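4.2 Comparison of end effectors

The Tahiri hand and the Gosteo parallel gripper were tried on the same arm controller, with the wrist speed held at 85 mm/s. Each trial asked for one toy to be brought to the round plate at the back of the table. We ran 618 trials in all, and discarded 13 in which the controller lost its connection.
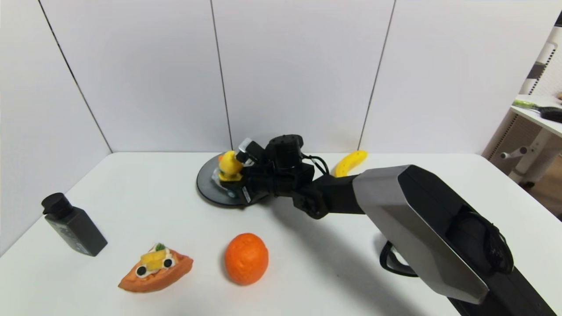 Grasp planning took longer for the hand, as every finger had to be given its own closing position. For the parallel gripper a single width and one approach angle were enough. Objects were put back by hand between trials, to within about 52 mm of their marks.

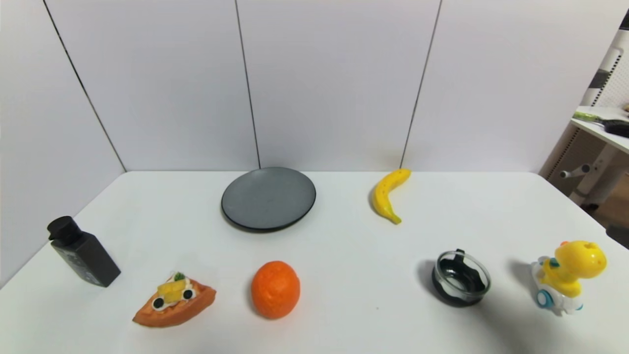

Figure 3. Tabletop with toy objects, bottle, bowl and plate; no arm in view.

The Gosteo gripper was the quicker of the two on every object. Its two short fingers did less well on rounded shapes, and most of its drops were of this kind.

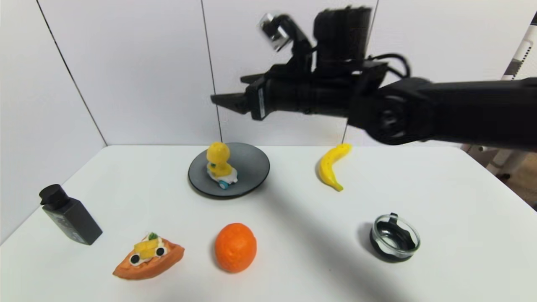 Nouhaila Soliman remarked on an early draft that wrist speed alone was a poor basis for comparison, and that closing force should be matched as well. We have kept the speed setting here and report force separately in Section 4.3.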